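The Inel Road Crossing

The ferry at Arkar stopped running in the year I turned eleven, and my mother went on walking down to the landing for another two winters. She said she needed the air. She took the dog and a flask, and she stood by the rail until the church in Prirkville struck four, and then she came home and put the potatoes on.

My father had gone over on the ferry to look for work at the Meireles cannery. He had sent money for a while. The envelopes had 300 written on the flap in pencil, or 400 in a good month, so that she could check nobody had been at it in the post. Then there was one that said 40, and after that there were none.

I didn't go with her to the landing much. I had school, and when I didn't have school I had the hens. My brother went sometimes and came back with wet socks. He said there was nothing to see but the posts where the boat used to tie up, and gulls on the posts.

In the second winter they opened the bridge on the Inel road. It was a long way round, but a bus went over it on a Thursday and came back the same night. My mother read the timetable in the shop and didn't buy a ticket. She read it again the next week. The woman behind the counter told her it wouldn't change for being looked at, and my mother bought a box of matches we had no use for.

She had a coat she kept for funerals, and one evening she took it out and hung it over the door to let the creases drop. The dog barked at it. My brother asked who had died and she told him to eat.

On the Thursday she got us up in the dark. She had cut bread and cheese and wrapped it in a cloth, and she gave me the cloth to carry because I was less likely to sit on it. The hens were let out early and stood about in the yard as if it was a mistake. We walked to the stop. She had 500 folded inside her glove, and every few minutes she pressed the palm of it with her thumb.

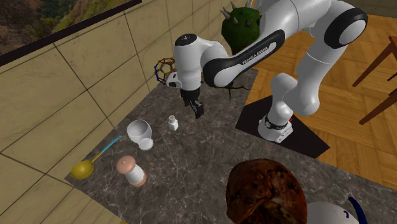 Was she sure she wanted to take the children, the driver asked, because it was a rough road and the heater had gone. My mother said they had coats. He said it was her business, but in his view a person who hadn't written in a year and a half had as good as written. She hadn't told him anything. I suppose the whole of Arkar had told him. She held out the fare and he took it and gave her the change in small coins.

The bus was cold, as promised. My brother was sick once, into his cap. We crossed the bridge before it was properly light, and I had expected it to feel like something, but it was only a smoother bit of road with a railing.

The cannery stood behind a wall. A man at the gate had a ledger, and he turned it round so my mother could look for the name herself. She ran her finger down the pages in her glove. She found it near the end of one, in my father's square writing, and next to it a date from the spring before last and the word "paid". The man said a good many had gone south with the boats that season. He didn't know which boats.

She thanked him. She asked if there was somewhere the children could sit down, and he let us use the bench inside the gate, where the women ate their dinners. We had our bread and cheese there. Some of the women looked at us and one of them gave my brother an orange. He wouldn't peel it. He wanted to take it home and show it to the dog.

There were hours to fill before the bus. My mother took us into the town and bought a reel of black thread, a pound of sugar and a pair of boots for me, two sizes too large. She asked the price of everything and argued over most of it. By the time we got back to the stop she was arguing quite cheerfully, with a boy selling chestnuts, and she got a bag of them for half what he wanted.

The same driver took us back. He looked at the three of us and said nothing this time, and when my mother held out the fare he said it was a return, she had paid for it that morning. She hadn't. She put the money back in her glove.

I slept over the bridge. When I woke we were coming down the hill into Arkar and she was picking the chestnut shells off my brother's lap and putting them in the cloth.

The next afternoon she didn't go down to the landing. She got the ladder out and mended the roof of the henhouse, and I held the nails.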